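# Orkley 932 Standing Desk Mat

The Orkley 932 is a cushioned floor mat for people who stand at a desk or counter for part of the day. It has a firm foam core with a textured top, and it stays flat on tile, wood and low carpet.

## Details

- Item: 932
- Colors: slate, sand
- Edges: beveled on all sides
- Warranty: 2 years
- Care: damp cloth, mild soap

The bevel is shallow enough that an office chair can roll up onto the mat, but we don't recommend leaving a chair parked there. Casters will leave dents in the foam, and the dents can take some 2 days to come out.

## Choosing a color

Slate hides shoe marks better. Sand matches the Tiso desk line and shows dust less on a light floor. Both have the same texture and the same core.

## Setup

Unroll the mat with the textured side up and let it rest overnight. If the corners still curl, roll it the other way for an hour and lay it out again. Sweep the floor first. Grit under the mat will scratch wood.

Give it a week before deciding on it. Firm foam feels hard at first if you're used to a gel mat.

## Ordering

Staff can order through the Pevura supply portal under Furniture, Floor. The limit is 2 mats per person. Mats for the Onyeka building go to the loading desk on the ground floor, and you'll get an email when yours is in. Returns are fine if the mat is clean and still has its tag.
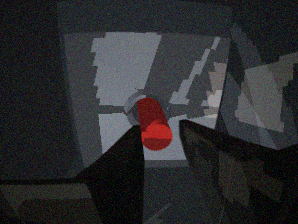
**Pevura Workplace Supply | Furniture and Floor Team**

Old mats can be left at the loading desk for recycling. Please take off any tape first. The 932 replaces the earlier thin mat, which is no longer stocked in either color.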